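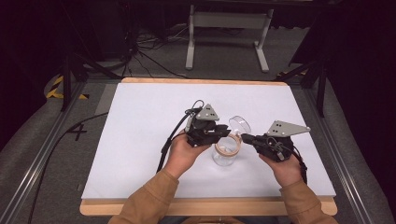
Why does my forecast double when I run the copy a second time, a reader asked under my last post, when the budget I'm copying from hasn't changed at all? They'd checked the source three times, cleared the browser, logged in as somebody else, and still got twice the travel costs.

I've had this one myself, and it took me most of a November afternoon to get to the bottom of it. I'm using Cinadik with the Trusel add-on for Excel, but the same thing happens in Fikix as far as I remember (the menus are just in a different order).

What's going on

The standard copy function doesn't overwrite. It adds a new record to the target and the report sums everything it finds. Say cost centre 700 has 3000 in the budget. You copy it to the forecast and get 3000, lovely. Then someone brings the budget down to 2000, you copy again, and the forecast shows the two added together. No error, no warning, and the log says everything finished in green!

Before you start

You'll need planner rights on the target version, and you'll want everyone else out of the input forms. I do it at lunchtime. Take a backup of the target version too – I skipped it once and had to type a whole quarter back in from a printout.

Setting up the copy

1. Open Planning, then Functions, and find the copy you normally run. Save it under a new name so the old one is still there if you get in a muddle.

2. Add a Delete step and drag it above the Copy step. They run from top to bottom, so if it's underneath you'll end up with an empty forecast (yes, I did).

3. Give the Delete step a filter: target version, year, and the cost centres you're copying. Leave any of these blank and it takes that to mean "all of them".

4. Go to the Copy step and put in the same filter, with the source version in the From box and the target in the To box.

5. Tick "Run as one package". Then if the copy falls over, the delete gets rolled back as well.

6. Save, and try it on one cost centre. 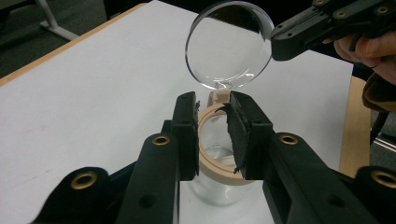
The two filters have to match, and most of the trouble I get asked about comes from the times they don't. If Delete covers cost centres 20 to 700 and Copy only covers part of that range, you lose figures. The other way round, you're back to doubling. I think of them like the two pads on either side of the jar's screw ring up there: they need to meet the same thing from opposite sides. So I keep the cost centre range in a variable and point both steps at it – change it once and they both move.

Checking it worked

Run the package, refresh the report and write down the total. Run it again without touching anything. The total should be exactly the same. If it's gone up, open the Delete step and look at the currency field, which Cinadik fills in by itself when you save. Mine had been set to local currency only, so the group currency records stayed put and piled up.

If you're on the old Kaplan connector, the report may show stale figures until you close the workbook and open it again. Pressing refresh isn't enough there.

One more thing, for anyone who has already run the old copy a few times: you don't need to clean up by hand. The first run of the new package clears out the duplicates within its filter. Comments attached to the cells do go with them, though, so export those first from the Notes tab.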